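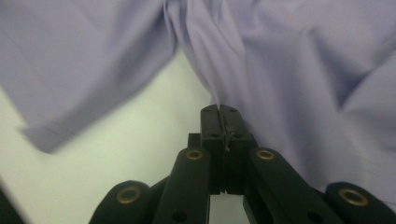 Lilac trousers and other problems: folding at the Tastcombe laundry

Sawatzky wants the folding side at Tastcombe automated by September. Until then, the folders have been handed grippers and asked to do with two black fingers what they used to do with ten pink ones. The target is 2,000 folds. Normand Poirier, who can do a pair of trousers by hand while arguing about football, describes his new speed as "stately".

Wages are the same and elbows ache in new places. Break has moved to 10.30, which caused more upset than the robots.

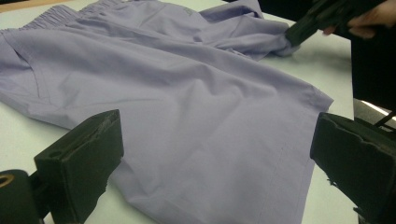
Two grippers, one pair of trousers. Mackenzie Tremblay's rule is that whoever has the leg is in charge.

Drorham did some 400 of these before us and sent over a page of tips. The first was "be patient". We have pinned it above the kettle – next to the old rota, which had five more names on it. Three of those people now check folds on a screen upstairs, and Wenjie Su says she misses the steam but not the shoes. 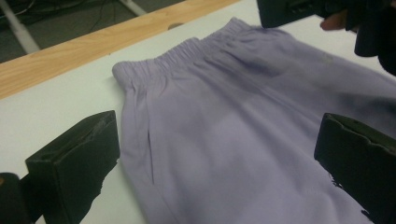
Waistband at the top, fingers open. Elastic has opinions, and the training day did not cover them.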